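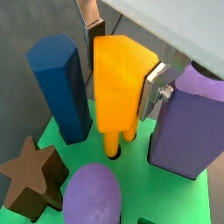 Greifer mit gelb-orangem Steckteil über dem grünen Formenbrett. Das Naltitz-Fügeset in der Erprobung.

1/5 Naltitz bietet das Fügeset ab Februar auch Berufsschulen und Hochschullaboren an. Der Lieferumfang umfasst Steckbretter, Steckteile, Auswertesoftware und ein Handbuch in deutscher Sprache. Die fachliche Leitung liegt bei Rasha Qaisi.

2/5 Für die Begutachtung wurden 126 Fügeversuche angesetzt. Bewertet werden Positionierung, Kraftverlauf und Wiederholbarkeit – jeweils getrennt nach Form des Steckteils.

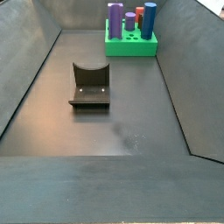 3/5 Die Mietdauer beträgt 90 Tage und kann einmal verlängert werden. Die Gebühr liegt bei 900 Euro, die Einweisung vor Ort ist darin enthalten. Ersatzteile liefert Udent.

4/5 Kritisch vermerkt Gutachter Fraser Tosh die Einrichtzeit von nahezu 32 Minuten. Eine gekürzte Kalibrierroutine ist in Vorbereitung. 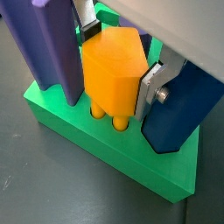
5/5 Teile mit zwei Zapfen stellen höhere Anforderungen an die Winkellage als einfache Zylinder. Das Handbuch behandelt sie daher in einem eigenen Kapitel. Anfragen zur Miete nimmt die Geschäftsstelle Naltitz schriftlich entgegen.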